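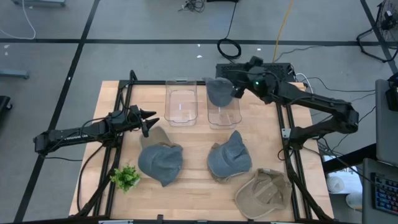 Kartini Yeoh wrote in to say that my last post on walking to work was smug, and that anyone can enjoy a walk in April. Come back in August, she said, and tell us about the hill.

Last updated: August

Fine. I have come back, and the hill is still there. It has 824 feet of steady climb between the Wasano bakery and my office, which the town measured once and painted on a sign, presumably to be cruel. I leave at 7:10 and arrive looking like I swam. 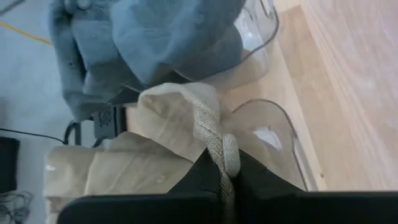
My mistake in spring was thinking the route was the hard part. The hard part is the shirt. I now keep 2 at work, and on bad mornings I get through both before lunch. Wiroj Pongsiri from the next desk has started opening the window when he hears me on the stairs – a kindness, I have decided.

I did try the shady way, down Binen Street and along the canal. It adds 23 minutes and a dog. 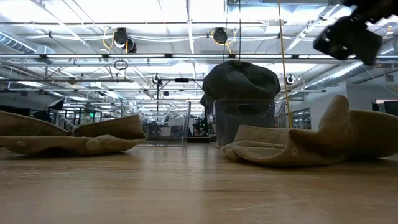 Sun is the other thing Kartini wanted me to own up to. I burned the top of my head in the first week and spent a meeting with Oranuch Phetsri peeling quietly onto the agenda. So I'm a hat person now. Tan is the color I'd go for, like the two lying on the table with the darker one between them, because black on that hill would cook an egg. Whether I take it off before I reach the front door is between me and my hair.

I'm still walking, mostly. It rained on the way home last night and I was thrilled.

Print this post | E-mail this post
Shares: 23 | Comments: 2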